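Low-Flush Toilets and the Water Bill: What the Starkdale Dorm Numbers Show
Hedvig Lindholm
Project report, February

Summary

The housing office at Starkdale told residents that new low-flush toilets would cut water use by 28 percent. I wanted to check that claim. After going through the meter readings and a survey, I don't think it holds up.

Method

I compared two halls. Zarnik got the new toilets last year. Ivanyshyn still has the old ones. I read both meters at 10 every evening and handed out 200 survey forms, most of which never came back.

Results

Zarnik did use less water, but it also had fewer people living in it, and the housing office left that out. Once I divided by the number of residents, most of the savings went away. Many people in Zarnik also wrote that they flush twice — a habit the office's figure doesn't allow for. The supplier's leaflet gives a per-flush number and stops there.
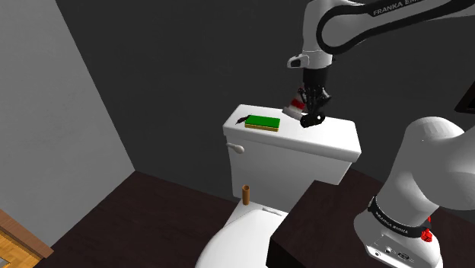 Fig. 2. White toilet with tank, computer rendering.

Problems with this study

The meters cover showers and laundry too, so I can't say how much water went to toilets alone. A leak in the Hondasgate wing of Ivanyshyn may have pushed its readings up. If so, the real gap between the halls is even smaller.

What should happen next

Put a separate meter on the toilet lines before ordering more. Until then the 28 percent should come off the posters.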